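4.2 Dialer replacement and call-log migration

Pernura lets a user choose any installed app as the default phone app. We tested what happens to the call log when that choice is changed. Two third-party dialers were used, Drinano and Turketti, along with the stock dialer that comes with the system. Each test phone was loaded with a call log of 2000 entries, including missed, rejected and voicemail calls. The default app was then switched 20 times from a script, with a restart after every switch.

Drinano reads the system log directly and showed the full list after each switch. Turketti keeps its own copy and rebuilds it on first launch. In 4 of the 20 runs the rebuild stopped before the end and the oldest calls were missing from the list. The system log itself was complete in all runs, so clearing the app's storage brought the missing calls back. Khumalo reports the same fault in an earlier build, with a smaller log.

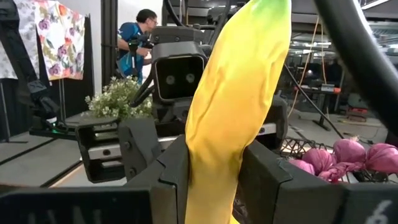
Figure 3. Soft yellow banana held between two gripper fingers.

Launch time was measured from the tap on the icon to the first row of the list. The stock dialer was the fastest on both phones. Turketti took more than 70 percent longer than Drinano on the first launch after a switch, but the gap closed on later launches. Contact photos were turned off for these runs, as loading them added a delay that varied with the network.

Blocked numbers are handled separately. Both dialers write to the shared block list, and entries made in one were honored by the other. Labels such as "spam" or "work" are stored per app and were lost with each switch. The May update to Turketti adds an export option for labels, which we did not test.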